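September
By Sunita Escobedo

Bins, bags and the snack shelf: speaker notes

Open by saying who I am and that I look after supplies for the two floors at Okafor. Thank Myrtle Oyelaran for the room. Ask people at the back to wave if they can't hear me.

Start with the shelf. When I took over, the snack shelf was one deep cupboard. Bags went in at the front and got shoved back each time a new delivery came. We emptied it in one afternoon and found things at the back that were older than my badge. Pause here, people usually have a cupboard like that at home.

The talk covers how we pack snacks into open bins now, what kind of bin, what kind of table, and what we do with the bags that won't sit still. Questions at the end, but shout if a word doesn't make sense.

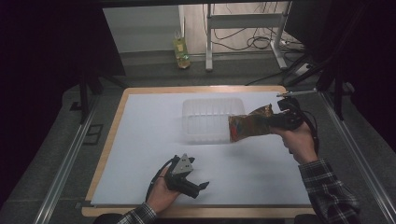
Pantry and Supplies Group, Okafor Building

Slide stays up while I talk about the bin. Clear plastic, open top, ribs down the sides. We tried lidded boxes before this and the lids ended up stacked on the microwave. With an open bin you can drop a bag in with one hand, and you can more or less tell how full it is from the side. The frosted kind is fine. You don't need to read a label through it, you only need to see that there is something in there.

Size. Measure the shelf first. Jalen Benavides bought the first set by eye and they stuck out past the edge by the width of a thumb, so the cupboard door wouldn't close. Those bins now hold printer cables at Lodel. The ones we use stop short of the door and leave room for fingers at the back.

One kind of snack per bin if the shelf is long enough. Ours isn't, so we go by shape. Crinkly bags together, bars together, anything in a box stands up by itself on the shelf with no bin at all. Say that last part twice. People buy bins for boxes.

Numbers, if anyone wants them. We put out 1,074 snacks over the last quarter. A delivery is usually 200 pieces. Packing a delivery used to run into lunch. It now fits between the morning meeting and the first coffee break, with 2 people.

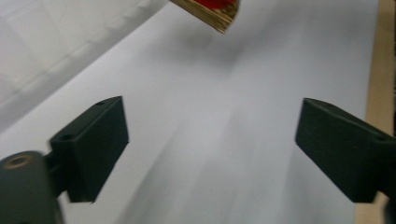
Table setup is next, and it matters more than I expected when we started. You want one plain surface with nothing else stored on it. Clear off the mail, the plant and the sign-up sheets before the delivery is opened. A pale surface makes dropped crumbs and torn corners easy to spot. If you lay something over the table, pull it tight at the corners. Look at the folds in the white material on the slide, and the long crease curving down through it. A bar laid on a crease like that tips over, and a small packet can slide down into it. On a big cover I run my forearm across once, corner to corner, and then start. A stiff board is better again if you have somewhere to keep it between deliveries. Ours lives behind the filing cabinet.

Where the bin goes. Set it toward the back of the table, a little off to the side of your weaker hand. Snacks wait on the side of your stronger hand. You pick up, cross over the bin, let go. Rafferty Begay is left-handed and sets it up the other way around, and when he and I pack together we each have our own bin. Sharing one slows us both down.

How to pick up a bag. Hold it by the crimped end, where there is no food. Squeezing the middle breaks chips, and it also pushes the air to one end so the bag comes up fat and won't lie flat next to the others. Put it in standing, crimp up. Then the next person can pull it out the same way.

Don't press the top row down. If it doesn't fit, start another bin or hold it back for the refill.

(If time is short, skip to Refills.)

Soft bags and twisted tops. Some of what we get is loose product in thin plastic, twisted or knotted at the neck. These are the awkward ones. They have no flat side, and they roll onto whatever is next to them. We used to lay them on top of everything else. Now they go in last, in a corner of the bin, with the knot pointing up.

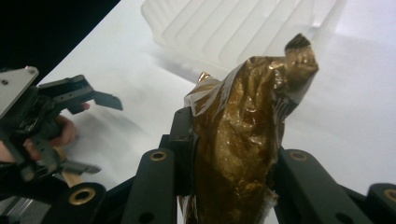
Check the neck before it goes in. If the twist has come loose, do it again over the table and not over the bin. Thin plastic stretches, so lift from under the contents when the bag is heavy. If you can see the contents through the plastic, skip the label. If the plastic is dark, put a strip of tape on with the name of the snack and the month, in marker. Marisol Delacroix has asked that we stop writing only initials. She's right, there were three things on that shelf marked PM.

Refills. One round in the morning, at 10, and nothing in the afternoon. Take the whole bin down, put the new bags behind the old ones, put the bin back. Filling on the shelf means the old ones go to the back again, and then we have the cupboard.

Wiping out. Plain water and a cloth when a bin is empty. Ribbed sides hold crumbs in the grooves, so go up and down with the cloth and not around. Let it dry upside down on the rack.

Ordering. We order through Nulto on the shared sheet. Add a line when the last full bag of something goes out. Lodel has its own sheet, please don't type in theirs.

Hand out the one-page setup card here. Spare copies are in the blue folder. Then questions.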